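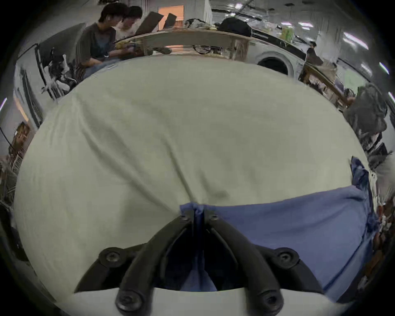 Page last changed: December 10, 2019

How does a concert get loud enough for everyone to hear?

A person singing in a kitchen can be heard in every part of the room. The same person singing in a field can be heard by the first few rows and hardly at all by anyone further back. Sound spreads out as it travels, and the further it goes the weaker it gets. At a music festival the job of making up for this belongs to the sound system.

What sound is

Sound is a very small, very quick movement of the air. When a drum is hit, its skin moves up and down. The skin pushes the air next to it, that air pushes the air beyond, and so on until the movement reaches your ear. One complete up-and-down movement is called a cycle. The number of cycles in a second is called the frequency, and it is measured in hertz. Low notes have a low frequency and high notes have a high one.

Step one: the microphone

Inside a singer's microphone is a thin disc called a diaphragm. Moving air makes the diaphragm move. In the most common kind of stage microphone, a coil of wire is fixed to the diaphragm and sits close to a magnet. When the coil moves, a tiny electric current flows in the wire. The current rises and falls in the same pattern as the sound. This pattern is called the signal.

Step two: the mixing desk

Each microphone and each electric instrument has its own channel on the mixing desk. The sound engineer can make one channel stronger and another weaker, so that the fiddle is not drowned by the drums. The desk is usually placed among the audience, facing the stage, where the engineer hears much the same thing as the crowd.

Raili Vainio mixed the sound on the second stage at the Clurkeo festival in October. Her desk had five channels for the drums alone. The field in front of it held 339 people for the first band and 2734 for the last. She had to change the settings between the two – people's bodies and clothes soak up sound, especially high notes.

Step three: the amplifier

The signal from the desk is too weak to move a large loudspeaker. An amplifier uses electricity from the mains or a generator to make a bigger copy of it. A good amplifier changes the size of the signal and leaves its shape alone. If it is asked for more than it can give, the tops of the signal are cut off flat. Engineers call this clipping, and it sounds harsh.

Step four: the loudspeaker

A loudspeaker is a microphone working backwards. The current flows through a coil near a magnet, the coil moves, and a cone fixed to the coil pushes the air. Large cones are used for low notes and small ones for high notes.

Why are there extra loudspeakers halfway down the field?

Sound travels at about 340 metres in a second. A signal in a cable is far faster. Without any correction, a listener near the back would hear the nearby loudspeaker first and the stage a moment later, like an echo. The engineer therefore holds back the signal to the far loudspeakers by a fraction of a second. These are called delay towers.

Words to know

Diaphragm – the thin disc that moves inside a microphone.
Channel – the path of one signal through the mixing desk.
Clipping – damage to the shape of a signal when an amplifier is pushed too far.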